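Replacement finger pads for the Carnero hand-held gripper – fitting, care and repair

Sold by Jerkcombe. Pads sold in pairs, pivot pins sold separately.
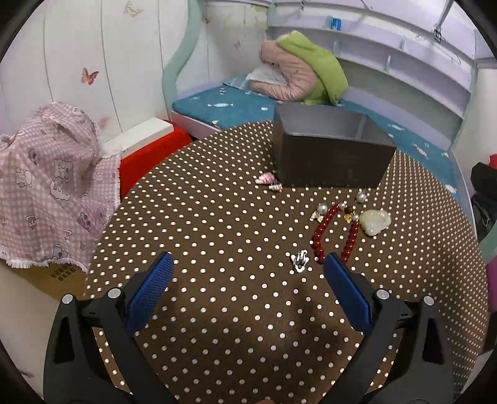

The Carnero finger pad is the part of the gripper which wears first, and it is also the cheapest part to replace. We sell it only as a pair, left and right, as two pads of different age do not grip evenly and the object will turn when you lift it. The pad is blue and has a fine mesh texture on its face. With small, smooth things like the beads and the pearl on this polka dot cloth, it is the texture that makes the work, so please look at it before you look at anything else. When the mesh becomes shiny in the middle of the pad, order a new pair.

What is in the packet

One left pad, one right pad, a strip of primer cloth and a printed card with the fitting steps. No tools are included. You will need a plastic scraper, isopropyl alcohol and a small clamp with soft jaws.

Which grippers it fits

All Carnero hand-held grippers with the angled finger, including those that were sold under the Privgate name. It does not fit the older straight finger. If you are not sure which one you have, lay the finger on its side on a flat bench: the straight one touches along its whole length. The Sowa wrist mount uses the same pad, but the finger must come off the mount before you can clamp it.

Fitting the pads

Open the gripper fully and lock the trigger. Lift the old pad from the bottom corner with the plastic scraper and pull slowly. Never use a metal blade, it leaves scratches on the finger and the new glue does not like them. Clean the finger with alcohol, let it dry, then wipe once with the primer cloth and wait 4 minutes.

Put the new pad on from the tip and roll it down toward the joint. The lower edge must stop before the bend of the finger. Clamp it softly and leave it for 16 hours. I know this is long, but most of the pads which come back to us were used the same afternoon.

Afterwards close the gripper on a sheet of ordinary paper and pull. The paper should tear before it slides. If one side slides, check that the two pads meet flat – a finger that is slightly bent will touch only at the tip, and a new pad cannot correct this.

Regular care

Every 700 cycles: wipe the pads with a damp cloth and no soap. Fluff from fabrics sits down in the mesh and a soft toothbrush takes it out. Check the pivot pins at the same time. Each pin should turn without any side play. Look also in the triangular cutouts of the linkages, where threads and hair like to collect.

Every 3,000 cycles: change the pads, also if they still look good. Put one small drop of light machine oil on each pin, work the trigger a few times and wipe off what comes out. Keep oil away from the pads. A pad with oil on it cannot be saved, we have tried.

Storage

Store the gripper with the fingers open. Pads which are pressed together for weeks take a flat mark in the centre. Keep spare pads in their packet, away from the window, as sunlight makes the colour pale and the rubber hard.

Repairs

Bent fingers and loose pins can be sent to our workshop. Please remove the pads first and write the gripper's serial number on the outside of the parcel. Questions about fitting go to Nermina Begović at the Jerkcombe service desk – a photo of both fingers from the side helps her a lot.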